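Courses > Robot Teaching > Unit 4 > Handout 11: Recording by remote control

3 comments | 17 shares

This handout goes with the afternoon practical at the Wosthorpe site. Read it before you book time on the arms. It covers recording a two-arm task by remote control, using the washing-up task from the Folier set.

Both views are from the arms' side of the sink.

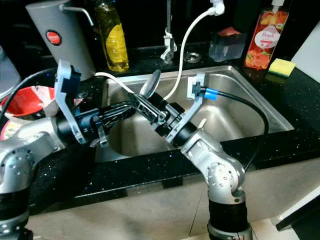
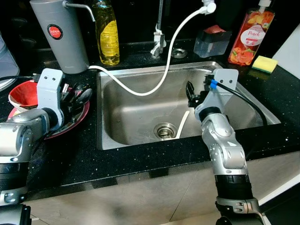
A demonstration is a recording of someone doing the task through the robot. The joint positions, the gripper openings and the camera views are saved together, and the model learns from all of them. It follows that anything you can see but the cameras can't should not guide your hands. If you lean over to check where the bowl is, you are using knowledge that the model will never have. Drive from the screen. The sink is harder than the table task in Unit 3. The basin walls are bare metal and throw back the grey of the arms, and a spoon held up between the two grippers reflects the light as well, so its edge can be hard to judge on the screen. Slow down before the fingers close. The white hose that hangs down behind the sink is another thing to plan for, and so is the black cable looping from the right gripper over the rim. Keep the right wrist turned so that the cable has slack, and don't pull the arm across the basin in one long sweep.

Starting and stopping

Begin each recording with both grippers open and still. Wait for the tone, then move. At the end, let go of the object, back both arms away and hold them still until the second tone. Shokri, the recording program, throws out any take that ends while a joint is moving.

Passing between hands

Hold with one gripper until the other has closed fully. Most failed takes in last year's group came from opening the first hand too early. If you drop something, carry on and pick it up, and mark the take "recovered". Do not mark it as failed. Recovered takes are kept in a separate folder and are useful later on.

Varying the takes

Change the starting place of the object between takes, and swap which arm goes first. The Folier set has 2,735 takes, and 178 of them were left out of training after checking. Each pair will record 100 takes for the coursework.

Guiding by hand

The Nudimgate arm in the next bay can be moved by holding it at the wrist. Keep your hands off the camera's side when you do this, or they will be in every take. Hand guiding is covered in the next handout.

Bring your take sheet to the practical, with the pair number filled in.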